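Opinion | Work & Machines

October 5, 2018
By Yolotzin Bautista

I folded shirts for a living before I ever wrote a word for one, so when the Havambridge laundry started bringing in automation last February I had opinions before I had facts. I've since gone back to visit more than once (they let me in because I used to work the night line, and because I bring pastries), and my opinions have shifted a little. Not all the way, though!

The place handles uniforms, scrubs, kids' sports shirts, whatever comes in by contract. There are 71 people on the floor. The sorting belt came first, and I don't think anyone cried over that. I remember sorting. You stood with your arms in other people's dirty sleeves for hours and went home smelling like all of it. Now the belt does most of it and two people watch the belt, and the folks I used to stand beside have moved over to pressing, packing and folding.

Folding is where the fight is now, if you can call it a fight. The owners bought a system from a company called Zavala, and it does flat things beautifully. Sheets, towels, pillowcases, off they go. Hand it a small shirt with one sleeve tucked under and it just gets sad. So the next idea is teaching the machines with human hands. You hold a gripper tool, you do the job with it, and what you did becomes the lesson. I tried it myself and I was slow, really slow, like I was folding with salad tongs. I used to do 165 shirts an hour on a good night and I'd have been fired at the speed I was going.

What got me was how much I had to think about it. My old hands knew where to pinch a collar, and I never once had to tell them. With the gripper I had to decide every single pinch. A woman I used to share breaks with said it made her feel like a teacher for the first time in her life, and then she asked what teachers get paid, and I've been chewing on that ever since.

Because that's my real complaint. The pay for showing a machine how to fold is the same as the pay for folding, plus a five-dollar gift card if you do a full session. Come on. If somebody's twenty years of knowing cloth is worth recording, it's worth more than a sandwich! Nustell, the outfit that handles staffing, says the rates are under review. They said that in February too.

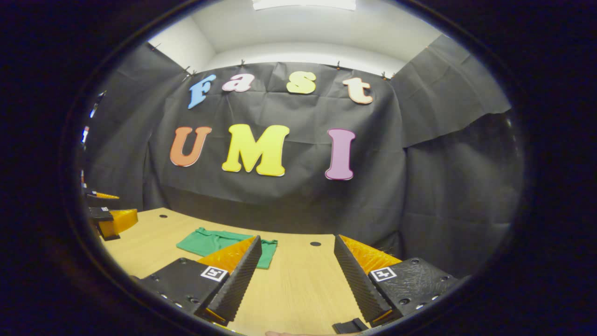
Will the people who train these machines lose their jobs to them?

Some of them probably will, over time, and the fair thing is to say so up front and put money and retraining in writing before the first shirt gets folded.

I don't think it happens next month. Small soft things are hard, and every shirt lands on the table its own way. But I've heard managers use "it's hard" as a reason to put off the conversation, and then one day it isn't hard anymore and the schedule is already printed. Roughly a third of the night line has been there longer than the building's had air conditioning. They deserve better than a printed schedule.

I'd like to see a share for the people doing the teaching, even a small one, every time their work gets sold on to another plant. I'd also like the boring jobs to go first, and I'd like the people doing them to pick which ones those are. Ask anybody on the floor and you'll get a list in 35 seconds. Lint traps would be at the top of mine.

I'm going back in a couple of weeks, with pastries, and I plan to ask about those rates again.

Enjoying this column? Sign up for the Nellska newsletter and get new opinion pieces in your inbox. You can unsubscribe at any time.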